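This site uses cookies to remember your reading position. Accept | Manage settings

4. Rehearsing a pick in the simulator

Complete this section before you power the arm on the bench. The simulated cell uses the same joint limits and the same gripper model as the Nevitholm build in Section 2. Programs saved here load on the controller unchanged.

4.1 Load the cell

1. Start the simulator and open the bench layout from the Lindholm folder.
2. Confirm that the arm base snaps to the board. If it floats or sinks, the board height is wrong. Correct it in the layout file and reload.
3. Add the loose items from the parts list. Let physics run until everything settles, then pause.
4. Save the settled state under a new name. Do not overwrite the original layout.

NOTE: Long-handled items such as mallets can roll after loading. Wait until the motion readout shows zero for 3 seconds.

4.2 Set the approach pose

5. Select the tan panel on the right side of the board as the work target.
6. Jog the arm until the gripper points down over the panel. Keep the fingers just clear of the surface.
7. Check the gripper shadow on the board. It is a quick aid for judging position, but use the coordinate readout for the final value.
8. Store the pose as APPROACH_2.

CAUTION: Keep the upper link clear of tall items near the back of the board. The planner checks the gripper against loose items, but link checking is off by default. Turn it on under Planner > Collision.

With the approach pose stored, the cell should be laid out as follows, with the mallets to the left of the panel and the screwdriver at the back edge.

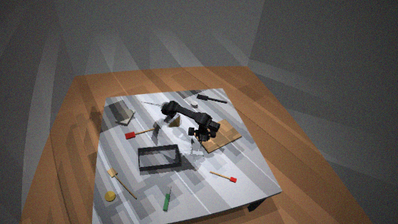 4.3 Run the pick

9. Set the speed limit to 8 percent for the first run.
10. Step through the program one move at a time. Stop if any joint reports a limit warning.
11. Run the full program and save the log. The reference log has 1,517 lines; a much shorter file means the run ended early.
12. Repeat with the loose items shifted by hand before you copy the program to the controller.

NOTE: The simulator does not model cable drag. Leave extra slack at the wrist on the real arm.

Section maintained by Tormod Haugland. Last revised in November.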